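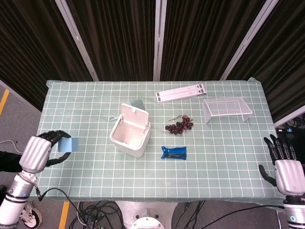
Packing a lunchbox by teleop: how many demos, and how tidy?

Ylva Boström
Hello all! We're teaching a two-handed robot to pack a lunchbox (grapes and a snack bar into a white box with a hinged lid, then lid shut) by driving it remotely, and I'm loving it. I've recorded 75 runs so far. My trouble is that I get better every session, so the early runs are slow and wobbly and the newer ones are quick. Do I bin the early ones? And should the grapes start in the same spot every time?

Hescombe
Lovely task! Keep the slow ones if they end well, but cut the long pauses where you were just thinking. Bin any run where you changed your plan halfway, such as going for the bar, giving up and taking the grapes first. Pick one order and stick to it! And no, do move the grapes. Turn them so the stem points a different way, swap the sides, shift the box a bit too. I did 21 runs with everything in one place once and the hand went to that place whether there was fruit there or not.

jetina_k
more data. we did up to 2,000

Usman
Agree with Hescombe on moving things. I'd also record the lid as a separate task at first, as it's a fiddly bit of finger work and you can practise it over and over without repacking. Ours got much better that way! Do take a break every hour or so, your grip gets sloppy before you notice.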